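4. Good practice when recording small-item tasks

This section applies to anyone recording hand-held gripper sessions under the Quintela site rules. Read section 3 (Fitting and checking the grippers) first. Questions about the rules go to Américo Cunha at the Korkdale office.

4.1 Before you start

1. Check that both grippers open and close freely. Squeeze each one fully 11 times. If either one sticks, tag it and take another from the Movville case.

2. Look at the finger pads under a good light. Replace a pad if the texture has worn smooth or a corner has lifted.

3. Wipe the camera lens with the dry cloth. Do not use the cloth that came with the pad cleaner.

4. Get the owner's permission for every personal item you plan to handle. Permission for the room does not cover what is in it. Enter both on the Zurnska session sheet.

5. Clear away letters, photographs, medicine labels and anything else that gives a name or address.

CAUTION: Do not use items the owner cannot replace. Costume jewelry and hair accessories are fine. Family pieces stay out of the session, even if the owner offers them.

4.2 Laying out the items

1. Choose a surface with a raised edge or a soft cover so that small pieces do not roll away. A made bed is allowed. Glass tables are not.

2. Put the container down first, open, within reach of both grippers.

3. Spread the loose items between you and the container. Leave enough space to close the fingers on one item without catching the next.

4. Keep the layout natural. Folds in a sheet and ordinary household things nearby are acceptable and do not need to be straightened.

Note: Patterned covers are permitted. If you lose sight of a piece against the pattern, stop and find it by hand before going on.

4.3 Handling

1. Hold each gripper by its base. Keep your fingers clear of the linkage arms, which can pinch when they spread.

2. Pick up one item at a time with each gripper. The second gripper may steady another piece, but do not pull the same strand from two sides.

3. Close on beaded strands slowly and stop as soon as the strand is held. Lift a short way, pause, then move. Thin elastic can snap back - wear the safety glasses for any stretched item.

4. Hold rings and earrings by the metal, never by the stone or pearl.

5. If an item drops, leave the recording running and pick it up again with the gripper. Mark the drop on the session sheet afterward.

6. Take a break after almost 400 grips, or sooner if your hand is tired.

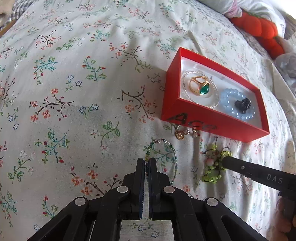 4.4 Ending the session

1. Stop the recording before you put either gripper down.

2. Return every item to its owner and have the owner sign the session sheet.

3. Report any damage the same day, including a single lost bead.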